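Chapter 2
Sealed, More or Less: Packaging and the Things We Drink
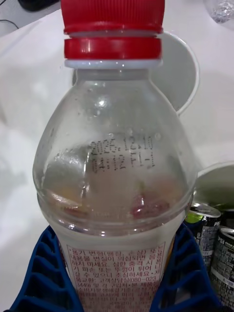 Figure 2.1 A clear plastic bottle with a red screw cap and a separate red ring beneath it.

Any fool can put a liquid into a container. Persuading it to stay there, through a truck ride and a November in somebody's garage, has kept engineers employed for generations. Wendelin Trummer, who ran the bottling line at Granetti, kept a notebook of leaks. It reached 195 pages before he retired, and the index lists "cap, crooked" 100 times.

In this chapter we look at closures: how threads grip, why rings snap, and what a gasket does all day. Section 2.1 begins with the cork, which had a good run.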